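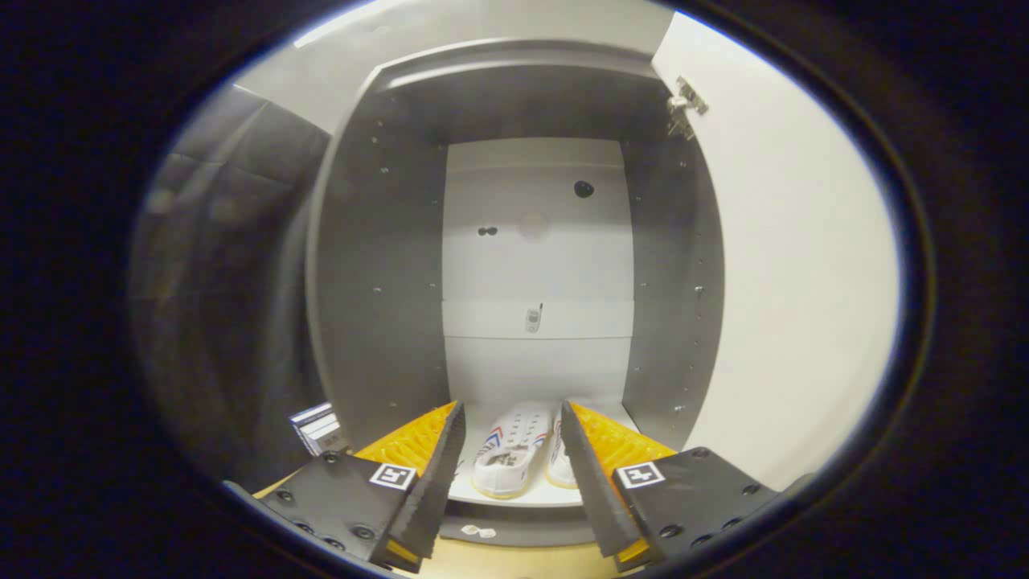 Badbridge upright cabinet, dark gray interior with pale back panel, one pair of sneakers on the white shelf.

Badbridge Upright Cabinet
Sold by Prilance
Item no. 336
Availability: in stock, ships in 2 boxes

Overview
The Badbridge is an upright storage cabinet for a hallway, mudroom or bedroom. It has dark side panels, a light front rim and a pale back panel, so shoes and bags at the back of the cabinet are easy to find. The sides are drilled for shelf supports. You can leave the upper part open for tall items or add shelves as you need them.

Most customers buy it for shoes. Set a pair on the shelf with the heels toward you and the toes toward the back, and you can pick both up with one hand. Boots, helmets, gym bags and folded blankets also fit if you leave enough space above them.

Inside the cabinet
Each side panel has drilled holes and metal fittings. Shelf supports push into the small holes by hand. Keep the supports on the left and right at the same height before laying a shelf on them. The larger fittings hold the cabinet together and should be left alone once the cabinet is standing.

The back panel is pale gray-white. Stickers and removable decals hold well on it, and ours carries a few, including a mobile phone with a short antenna. Decals are not included with the cabinet. Wipe the panel with a dry cloth before putting them on and press from the middle outward. To take one off, warm it with a hair dryer on the low setting and peel slowly from a corner.

Sizes and weight limits
The Badbridge comes in two widths, Standard and Wide. Height and depth are the same for both. The panel measurements are on the assembly sheet, which you can ask for by email before ordering.
Maximum load per shelf: 40 lb, spread evenly
Do not stand on the shelves or use the cabinet as a step.

What is included
Side panels, top panel, bottom panel and back panel
White shelf
Shelf supports
Assembly fittings and hex key
Wall anchor strap with screw
Assembly sheet

Wall plugs are not included. The right kind depends on your wall.

Assembly
Two people should put the cabinet together. Clear a space on the floor large enough to lay it down, and put a blanket under the side panels to protect the edges. Fit the top and bottom to one side first, then add the other side. Slide or fix the back panel before you stand the cabinet up. Check that the corners are square, tighten the fittings, and fasten the strap to the wall.

The wall strap must be used in all homes, with or without children. If your baseboard keeps the cabinet away from the wall, use a longer screw or a spacer block behind the strap.

Care
Wipe with a soft damp cloth and dry right away. Mild dish soap is fine for scuffs on the shelf. Do not use scouring powder, bleach or furniture wax. Brush grit off shoes before putting them in, and leave wet shoes to dry on a mat first.

Goes with
Jeter extra shelf, white, single
Jeter shelf support set
Gough boot tray, low rim
Gough clip-on hook, for coats and bags

The Gough hook clips over a shelf edge and cannot be used on the top panel.

Customer notes
"I bought one for the back door and then a second in November for the kids' things. The dark sides don't show marks much. The assembly sheet could use bigger drawings." Edeltraud Moser

"Solid once it's strapped to the wall. I moved the shelf up one hole to get the vacuum hose underneath. I'd have liked a spare support in the bag." Wissam Harb

Delivery and returns
Orders over $500 ship free. Smaller orders are charged by weight at checkout. The two boxes may arrive separately, so please wait for both before you begin assembly. Unassembled cabinets can be returned in their original boxes. If a part is missing or damaged, send us the item number and the letter printed next to the part on the assembly sheet, and we will mail a replacement. There is no need to send the whole cabinet back.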